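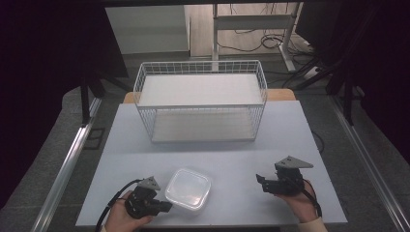

*A wire basket, a plastic box with a lid, and two grippers with a person on the other end of them.*

My sister-in-law Vira Moroz sent me another one of those "the home robot is finally coming" articles in February, with the subject line "your prayers answered." She knows how I feel about putting away the dishes. She also knows how I feel about those articles.

So let me say where I am on this. I think a machine that can tidy an ordinary kitchen, in an ordinary house, while the owners are at work, is a long way off. I've been told otherwise for most of my adult life and I'm still the one matching lids to boxes at 9 p.m.

Look at how small the job is up there. One container, one empty basket, a clear bit of table between them. My nephew could do it at two, and would have thrown the basket afterward. And it's a person holding the grippers, one in each hand. I don't say that to sneer. If you want a machine to learn how a thing is picked up, showing it is a sensible way to go about it, and I'd sooner see that than a slick video with music. But it does tell you which rung of the ladder we're on.

The plastic box bugs me most. Clear plastic is miserable stuff. You can see the table through it, it throws back little gray reflections, and half the time I can't find the corner of the lid myself. Now stack 12 of them in a cabinet, three missing lids, one with soup in it. My friend Khoa Khổng, who worked on packing lines for years, laughed when I asked him about this. He said a line works because everything shows up the same way every time, and that when one tray came through crooked they'd lose 40 minutes. My kitchen is nothing but crooked trays.

Khoa thinks shops and warehouses will get there well before houses do, and I'm with him on that. You can change a warehouse to suit the machine. I am not going to bolt rails along my counter so that something can put the Tupperware away.

Vira's answer, when I wrote all this back to her, was that people said the same about dishwashers. Fair enough, sort of! But a dishwasher gets out of the hard part. It washes. I still load it, I still unload it, and the big pan still doesn't fit.

What would change my mind? Give me a normal drawer that a normal family has been using, and 30 containers out of the drying rack. No one standing nearby to help. I want to see the whole thing at regular speed, including the drops, and then I want to see it again in somebody else's kitchen. If it gets through that, I'll write a nice post about it and Vira can frame it.

Until then I've got a rack to empty.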